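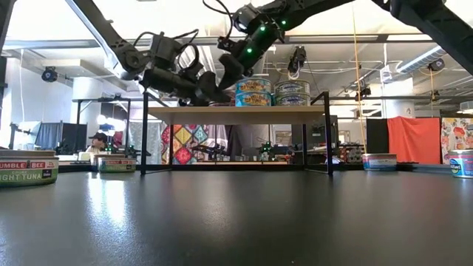 House rules for the shelf bench (and a bit of a rant about standards)

I've been meaning to write this one up since January, when Babar Sethi asked me over lunch whether our lab has any "proper rules" and I said of course we do, then couldn't find them. They were in three different places, and one of those places was the back of a Norkar delivery docket. So I've spent the past week pulling it all together, and because a few of you have written in asking how we run things on the two-arm benches, you get the blog version (with more brackets than the official one, sorry).

First up, the big standards. Yes, we read them. Yes, there's a risk assessment for each bench and it gets signed. But a standard won't tell you what to do about tinned tuna, and that's the sort of thing we argue over at morning tea! You need local rules for the small stuff, written by the people who stand at the bench.

Rule one at our place is that cans start where the sheet says they start. Titilayo Onyeka is fierce about this and I love her for it. If the sheet says two stacks on the shelf, side by side, you build two stacks and you look at them from the front before you let go of the last one. A stack that's a whisker out will still look fine from above, and then you've got a tin heading for the floor and everyone looking at you.

Rule two: mix your brands and labels on purpose. We used to buy whatever was on special and end up with a trolley full of the same can, and we'd get very pleased with ourselves about how well everything was going. Then someone would swap in a different lid and the wheels came off. Now the shopping list has silver lids, gold lids, pull tabs and plain ones, and whoever does the run is not allowed to "simplify" it. (Chiamaka Akinola, I'm looking at you.) 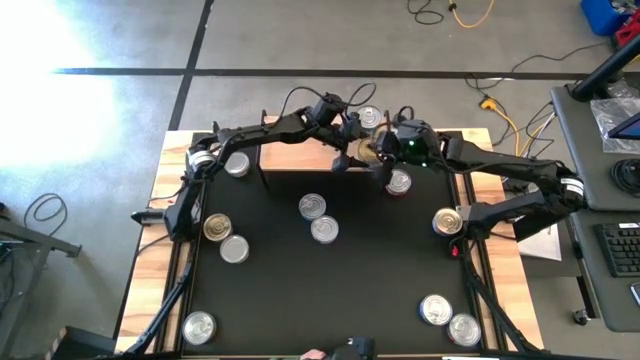

Rule three is about hands, and it's the one I'll get properly cross over. No reaching into the work area while the arms are live. Not to straighten a can, not to pick up a bit of label, not even if you're quick. You call "hands", you wait for the other person to say "stopped", and then you go in. Daiane Medeiros brought that habit with her from Foraslow and it felt so silly for the first few days, like playing a schoolyard game, and now I catch myself doing it in my own kitchen.

Rule four, cables. Leads on the floor get walked at the start of every shift, end to end, by a real person using their eyes. Anything across a walkway gets moved or taped. I'd like to say we're brilliant at this. We're at the stage where we're allowed to nag each other about it, and I reckon that counts for something.

Rule five is the log. Every dropped can gets a line, even the boring ones. We're up to entry 2482 and a fair few just say "dropped, my fault, JN", which is Jummai Nnaji being more truthful than the rest of us put together. Dented tins go in a separate tub and don't come back to the bench, because a dent changes the way a can sits in the fingers and then you can't compare one run with the next.

There's a sixth rule about labelling the e-stops, but Babar and I are still arguing about the colour of the stickers so I'll leave that until it's settled. If your workplace has something written down for handing over between shifts, I'd love a copy. Ours is currently a sticky note that says "all good" and I don't think it'd survive an audit.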